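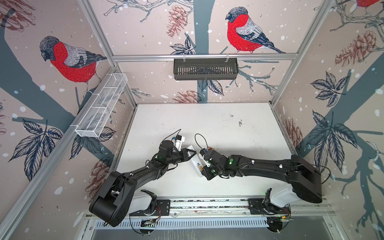
Bullfinches on three sides, with baskets hung from the rails.

2021-02-27
By Sowmya Kulkarni

If you've been anywhere near the Stidonard end of the building this winter you'll know I can't stop talking about the bullfinch paper, so here at last is the proper write-up for those who keep asking where it came from and how it went on.

The pattern is called Warrier and we bought it through Fleltik, who were lovely about sending samples (they let us keep them, and the offcuts make very good drawer liners). I'd gone in wanting something plain. A soft green, I thought, or one of those quiet stripes. Then the sample book fell open at these fat red-breasted birds sitting among the pine cones with the snow coming down, and that was me gone! The background is a pale pinky beige, much warmer than you'd expect for a winter scene, and the trunks are a slatey grey that sits beautifully next to bare metal. I had worried that the silver posts would look harsh against anything patterned. They look like they were chosen to go with it.

Now, the hanging. Three walls, and we bought four rolls, which was one more than the calculator on the back of the label suggested. Please do the same. The repeat is a large one, and if you want a whole bird on each side you will waste a fair bit getting there. We started with the back wall and put the big trunk up the middle, then worked outwards. The right-hand bird has ended up tucked up high and you don't get all of him from every angle, but I've grown fond of him peeping in like that.

A few notes from someone who learned as she went. Cut everything before you open the paste. Keep a dry cloth in your pocket for the corners. Smooth from the centre with a soft brush, and leave small bubbles alone overnight, as most of ours had gone by morning. And pencil an arrow on the back of every length, pointing up. Leaves look surprisingly convincing upside down. Bullfinches don't.

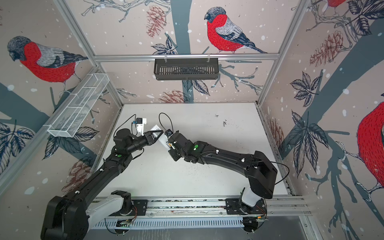 We kept the worktop white, and I'm so pleased we did. With that much going on round the sides you want somewhere for the eye to rest, and it throws plenty of light back up onto the birds. It does show every speck, mind you, so a soft brush lives close by. I give it a quick sweep when I think of it and don't fret in between.

The baskets are from Trikimico. One is black and slotted and hangs in the middle at the back, and the long white wire one with dividers goes along the left. Both sit on little white clips, so you can shift them along if you change your mind. I moved the black one twice before I was happy, mainly because it kept landing on a pine cone I liked.

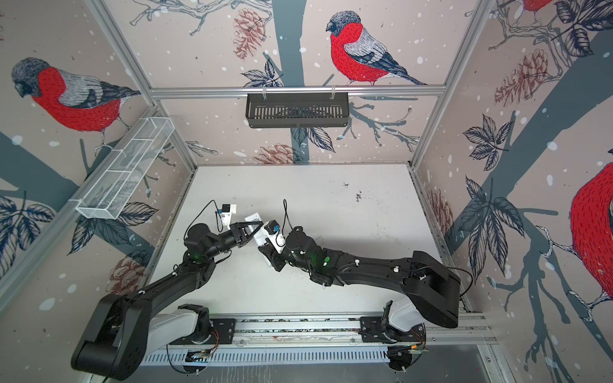

Warrier would be too busy for a small space, according to Stidonard's own Fleltik convert upstairs, who had hers in a hallway for a year and says she'd go for the plain snow version next time. I see her point, and I'd still pick the birds! There's most of a roll left over, so if anyone has a cupboard door or a tired old tray that needs cheering up, come and find me before the end of March.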